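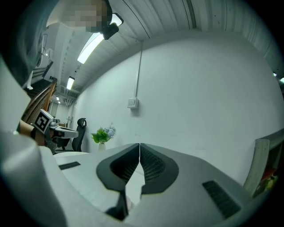
Bleeding a radiator, quick version

Heating off first. Give it an hour, longer if they're old cast ones.

You need: bleed key (2 for a quid at the market, buy both, you will lose one), old towel, mug.

1. Find the square bit at the top end. Towel under, mug under that valve.
2. Key in, quarter turn anticlockwise. No more than that. Hissing = air coming out.
3. Wait. When it dribbles steadly, close it. Don't overtighten, brass is soft.
4. Next radiator. Downstairs first, then up.
5. Check the boiler gauge after. Under 1 bar, top up with the filling loop, slowly, and shut both taps.

Water comes out black? Sludge. Thats a flush, seperate page.

Still cold at the bottom, same thing. Eulalia's did this every January.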